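4.3 Mise en service du module de perception et de planification

Cette section s'applique à la version 2 de Trasevix, installée sur le poste de commande Gruvov. Elle suppose que le bras est fixé, que l'arrêt d'urgence a été testé (section 3.6) et que la pince a été déclarée dans le fichier de cellule. Comptez une heure pour une première mise en service.

Avant de commencer

Vous devez disposer d'un compte avec le rôle « intégrateur ». Le rôle « opérateur » permet de lancer les tâches mais pas de modifier la scène de collision.

Vérifiez que le service Nigam est actif (menu Système > Services). Nigam assure la perception : il reçoit les images du capteur de poignet, segmente les objets et publie leur pose dans le repère de la base. Le planificateur Gurnar utilise ces poses pour calculer les trajectoires.

ATTENTION : ne restez pas dans la zone d'évolution du bras pendant les étapes 6 à 14, même en vitesse réduite.

Étalonnage du capteur de poignet

1. Posez la mire d'étalonnage à plat au centre du plan de travail.
2. Ouvrez Perception > Étalonnage main-œil.
3. Choisissez le profil de pince déclaré dans le fichier de cellule. Le champ ne doit pas rester sur « générique ».
4. Réglez le temps d'exposition sur manuel et relevez la valeur affichée.
5. Limitez la vitesse à 70 mm/s dans le bandeau supérieur.
6. Appuyez sur Démarrer. Le bras parcourt une série de poses autour de la mire et s'arrête entre chacune d'elles pour l'acquisition.
7. À la fin du parcours, lisez l'erreur résiduelle. Si elle s'affiche en orange, relancez l'acquisition après avoir corrigé l'éclairage ; si elle s'affiche en vert, appuyez sur Enregistrer et retirez la mire.

Note : les surfaces claires et brillantes renvoient la lumière des plafonniers dans l'objectif. Si les coins de la mire ne sont pas détectés, réduisez l'exposition par petits pas. Le gain automatique doit rester désactivé, y compris après un redémarrage de Nigam.

Déclaration de la scène

Gurnar distingue trois classes : fixe, mobile et manipulable. Un objet fixe est contourné avec sa marge complète. Un objet mobile est contourné aussi, mais sa position est relue avant chaque trajectoire. Seuls les objets manipulables peuvent être saisis.

Sur un plan de cuisine, le grille-pain et le four de table se déclarent en fixe, les bocaux et les boîtes en mobile. Une planche à découper peut servir de surface de dépose : dans ce cas, cochez « support » et laissez-la en mobile.
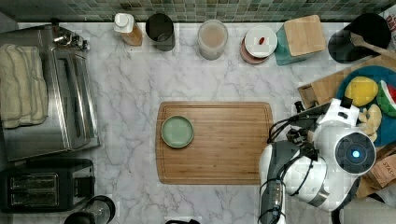

8. Ouvrez Scène > Nouvelle scène et donnez-lui un nom sans accent ni espace. L'exportation vers Gurnar échoue sinon avec le code 238.
9. Lancez l'acquisition du fond. Les volumes détectés apparaissent en gris dans la vue 3D.
10. Attribuez une classe à chaque volume. Les volumes laissés en gris sont traités comme fixes.
11. Corrigez à la main les objets transparents et les métaux polis. La carte de profondeur y comporte souvent des trous, et le volume proposé est alors trop petit. Utilisez l'outil Boîte englobante et dépassez légèrement le contour réel.
12. Pour les textiles et les sacs en papier, choisissez la forme « souple ». Gurnar ajoute une marge verticale et interdit le passage de la pince au ras de l'objet.

Note : deux objets empilés sont le plus souvent segmentés en un seul volume. Conservez ce volume unique si la pile n'a pas à être défaite. Dans le cas contraire, utilisez Scission puis ajustez la hauteur du plan de coupe.

Essai de planification

13. Dans Planification > Essai, sélectionnez un objet manipulable et une surface de dépose. Laissez le délai de calcul à 500 ms.
14. Appuyez sur Simuler. Contrôlez toute la trajectoire dans la vue 3D, en particulier le passage des câbles extérieurs du bras près des objets hauts, puis appuyez sur Exécuter en gardant la main sur l'arrêt d'urgence.

Si aucune trajectoire n'est trouvée, augmentez le délai de calcul avant de réduire les marges. Une recherche demande environ 200 ms sur une scène peu chargée.

ATTENTION : une marge réduite à zéro désactive le contrôle de collision de l'objet concerné. Le logiciel affiche un bandeau rouge mais ne bloque pas l'exécution.

Sauvegarde

Exportez la scène et l'étalonnage par Fichier > Archive de cellule. L'archive ne contient pas les droits des utilisateurs, à sauvegarder séparément (section 7.2).

Rédaction : Bimla Uniyal. Relecture technique : Satish Shukla.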